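Lecture 7: Learning long table-top tasks from demonstration
Course reader, Robot Learning Lab, March
Notes by Rosine Huet, revised by Pichit Wongsuwan

7.1 Why a cleanup task

The short pick-and-place tasks from Lecture 5 can be solved by a policy that never needs to know how far along it is. Every object has one goal and every episode ends after one release. Clearing trash from a table is different in that the same motion is repeated, the number of repetitions changes from episode to episode, and the remaining work must be read off the table itself. The method discussed in this lecture, Jullora, was built for tasks of this type.

Trash is also poor material for model-based grasping. Crumpled paper has no fixed shape, so there is no CAD model to match and no stable set of grasp points. A grasp that closes on one fold may lift the piece or may only flatten it. Demonstrations cover this variation better than hand-written rules do. 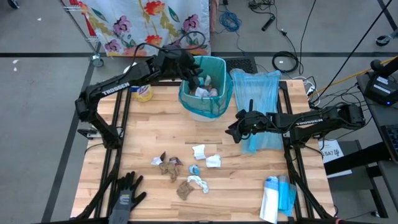
The objects fall into two groups for our purposes. Targets are the pieces that belong in the bin. Distractors are items that may be in view and in reach but must stay where they are, such as a work glove or a canister of wipes. A policy trained without distractors tends to learn "pick up anything that is not wood," and this only shows up at test time.

7.2 Data

The training set holds 800 episodes. Operators start from a scattered layout and work until all targets are in the bin. Either arm may take any target. Handovers between arms are allowed but were discouraged, as they lengthen the episode and add a failure point.

Each episode is cut into segments at the moment of release over the bin. Segment boundaries are found from the gripper command signal and then checked by hand. Clegg and Mollah each labeled the same subset, and boundaries that differed by more than 16 control steps were reviewed again.

7.3 The method

Jullora predicts a chunk of 16 actions for both arms at once. The input is the current camera view, the joint positions, and a progress token. The token is produced by a small network, Sokard, trained to estimate the share of targets still on the table. It is updated once per segment and held fixed in between. Holding it fixed matters: an estimate refreshed at every step drops whenever an arm covers a target, and the policy then stops early.

The loss has two terms:

L = L_action + w * L_progress

L_action is the mean absolute error over the chunk. L_progress is the squared error of the share estimate. The weight w is set so that the two terms have similar size at the start of training.

7.4 Stopping

The episode is finished when the estimate stays below threshold for 4 chunks in a row and both arms have moved back from the bin. The second condition was added by Marchetti after early runs in which a piece still held by the gripper was counted as removed — the table was clear, but the bin did not yet have the piece.

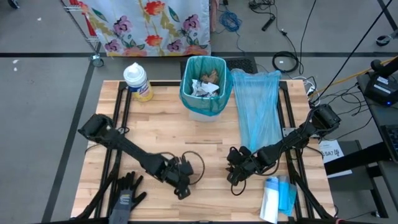
Figure 7.2. Tabletop with the lined bin at the back; crumpled paper is in the bin, and the glove and wipes canister are on the table.

Note that the final state is defined by the targets alone. Moving a distractor is logged as a separate error and does not change the completion score.

7.5 Result and known failures

Three variants were compared: no token, token updated every step, and token updated per segment. The per-segment variant completed the most episodes. The variant without a token often kept reaching toward a clear part of the table. Small scraps remain the main source of missed targets for all three.

Exercises

1. Write the stopping rule as a state machine with 3 states. Mark which transitions depend on the estimate.
2. Suppose one target lies under another. What does the share estimate report before and after the top piece is removed? Propose a change to the labels.
3. Read the Hirero baseline notes before the next lab. Bring your segment boundaries for the two practice episodes.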